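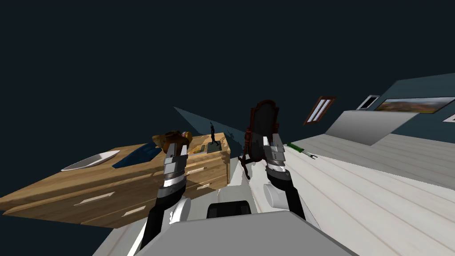 One respondent told us that shareholders at Nukilholm "read the replies before they read the results", and our data back this up beautifully.

Papers > Investor communication > Section 4

4. Replies on results day

We collected 1494 posts from Nukilholm, Ostbridge and Plalen, all sent in the 25 hours after their annual figures went out. Ostbridge was a delight to code. Its staff answered small shareholders by first name, in plain words, often before 9 a.m.
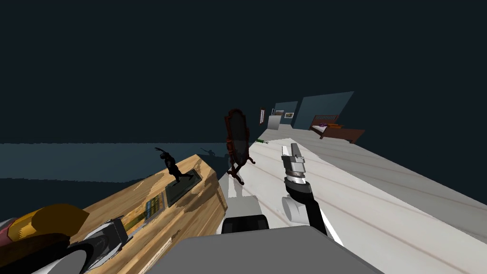 Plalen posted far more but answered hardly anyone, and its posts were shared less for it. We had expected the colourful charts to win!
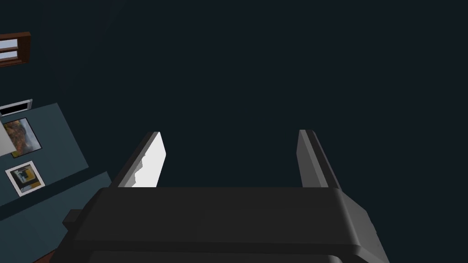 4.1 Tone

Friendly answers drew follow-up questions, which we had not seen in the pilot at Âu.

Figure 3. Rendered view with a black two-fingered gripper and an olive-green cylinder.

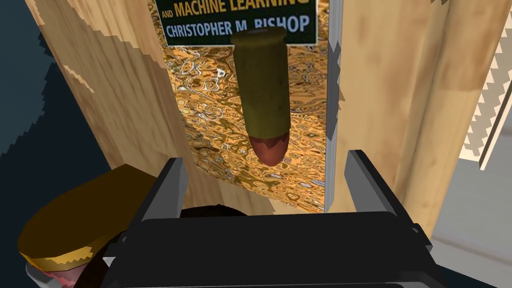
4.2 Length

Replies over 400 characters were rarely shared, whatever the organisation.

Print | E-mail this page
Contact | Copyright | Back to top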